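Gikovach 3 review: good timeline, shaky labels

Gikovach sells this as the program that sorts out your gripper footage for you. Load the clips, let it find each grasp, export for training. I gave it 40 clips of snack picking, 2,236 grasp attempts by my own hand count, and kept the defaults on.

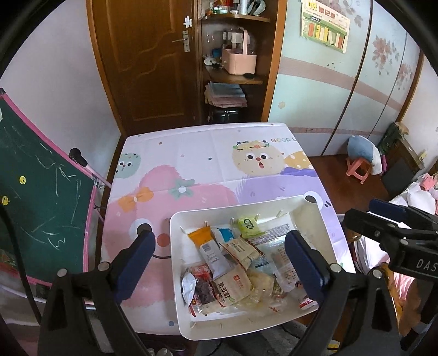
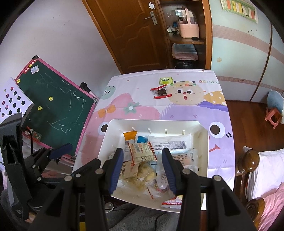
Packaged snacks in a bin, blue finger pads in view both times.

The timeline is quick and I'd keep it. Scrubbing is smooth, and two views stay lined up without fiddling.

The auto labels are another matter. It flagged 69 percent of the attempts I had marked. Clear wrappers did badly, and overlapping packets often got merged into one object. The confidence score barely moved when it was wrong, so I stopped reading it.

Export took three tries. Support (Emese Bárány, polite and fast) blamed my folder names. Maybe, but the error message said "unknown."

Aileen Dela Peña at Narneck likes it more than I do, though she labels boxes. For soft packaging I'd wait for the next version, or buy the viewer license alone and do the labels yourself.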